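Notes from the Back Bench

So the grippers from Kurnix finally came out of their boxes in December, and I've been spending most of my afternoons since then finding out what they like and what they don't. A few of you asked me at lunch how it's going, and I always end up giving the long answer with my mouth full, so I'm writing it down for once.

First, the short version: I like them! I liked the Rashti pair too, the ones we ran all fall, and I'd still pick those for anything soft or squashy. But for blocks and boxes and other stuff with flat sides, the Kurnix jaws close square and stay square, and I don't have to baby them. With the Rashtis I was always nudging the finger pads back into line between runs (ask anybody who sat near me, they heard the sighing).

The test is the same one we used before. Pick up a small block, bring it over to a bigger one, set it where it belongs, let go, back off. It sounds like nothing. It's a pretty mean test though, since the last half inch is where a gripper shows you its bad habits. If the jaws twist even a little as they open, the small block comes along for the ride and you get to start over.

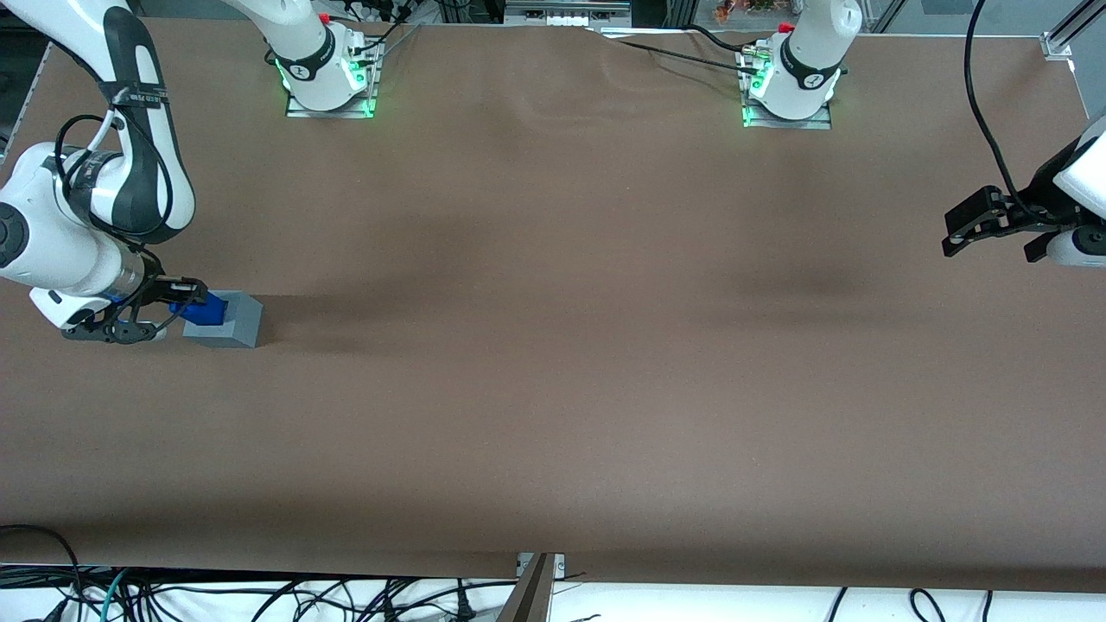 I set each gripper to do 100 placements with the same speed and the same closing force, and then I did it all again with the force turned down. The first round went fine on both arms. The second round is where I got surprised. At low force the Kurnix held on better than I'd guessed, but it was slow to report that it had hold of anything, and our controller sat there waiting for a yes. I thought something had crashed. I restarted the whole cell 3 times before I looked at the log and saw the signal coming in late, every single time, by nearly the same amount.

That's a settings thing, by the way, and if you run the Listevico controller you'll want to know about it. There's a line for grip timeout in the gripper profile, and the value that ships with it is tuned for quicker hardware. Make it longer. I doubled mine and the waiting stopped being a problem. Roya Khosravi has the edited profile on her machine if you'd rather copy it than hunt for the line, and she's also written a little script that loads it on both arms at once, which I should have asked her for about a week earlier than I did.

Over the whole stretch I've logged 2,602 grasps, and 1,332 of those were on the Kurnix pair. I haven't sorted them all yet. The drops I've looked at so far mostly happened when the block was sitting crooked before the jaws got to it, and I can't really blame a gripper for that. I'd like somebody with fresh eyes to go through the rest with me, because after enough hours I start seeing what I want to see.

Cables are still my least favorite part. The Kurnix lead is stiffer than the old one, and if you loop it too tight near the wrist it tugs when the arm turns over. Leave more slack than looks neat. I know, I know, I'm the one who used to complain about slack.

Next up is the camera question. The folks at Wunudow want us to try their wrist mount, and I'm game, but I want to finish the low force runs with the view we've got before I change anything else. If you have odd shaped things in a drawer that you'd like to see picked up, bring them by after 2 p.m. and I'll give them a go. Nothing breakable, please, and nothing you need back the same day.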